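Tiempo de lectura: 2 min

Cuaderno del taller, 26 de mayo de 2019

Me preguntó Sumathi en el café si ya podemos dejar que las máquinas recojan la casa, y le dije que sí, que la suya seguro que no (¡he visto su cocina!). Pero me quedé dándole vueltas toda la mañana, así que lo apunto antes de que se me olvide.

Recoger cosas del suelo parece la tarea más tonta del mundo. Un calcetín, un tapón, una pieza de los juegos de los críos. Yo lo hago medio dormido y hablando por teléfono. En cambio, la pinza tiene que decidir a qué altura está el suelo, y el suelo de una casa cambia cada dos pasos: baldosa, alfombra, felpudo, otra vez baldosa. Un par de milímetros de más y los dedos se clavan; un par de menos y cierran en el aire. 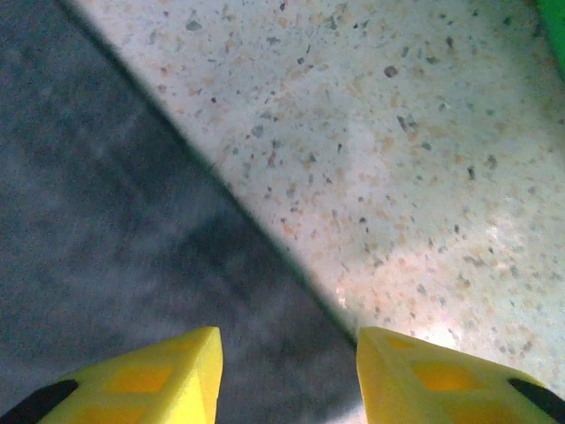 Tharun insiste en que esto se arregla con más ejemplos. Habla de 500 recogidas por cada tipo de suelo y luego ya veremos. Yo le digo que bueno, pero que 500 a mano son muchas tardes, y que las tardes las pongo yo. Bindu prefiere dedos más blandos y olvidarse de los milímetros. Me inclino por Bindu, aunque con los blandos de Skorby las monedas se nos resistían una barbaridad.

Números de hoy, para no engañarme: 72 intentos, 11 fallos, casi todos con cosas planas. De los fallos, 5 fueron justo en un cambio de superficie. No me parece mal, pero si alguien en mi casa dejara caer lo que recoge con esa frecuencia, le quitaba los platos de las manos.

O sea, ¿pueden ya? Despacito, con buena luz y alguien al lado, diría que sí. Solas en casa de Sumathi, ni de broma. Lo de doblar ropa ni lo menciono, que Ashwin se me embala y no comemos.

Pendiente: pedirle a Sheena las puntas de repuesto, repetir las piezas planas bajando más lento y mirar los reflejos, que en los suelos claros me tienen frito.

Entradas relacionadas
- Menville: la pinza y el cajón de los cubiertos
- Dedos blandos de Skorby, primeras impresiones
- ¿Quién barre el taller? Notas de septiembre
- Calibrar la altura sin perder la paciencia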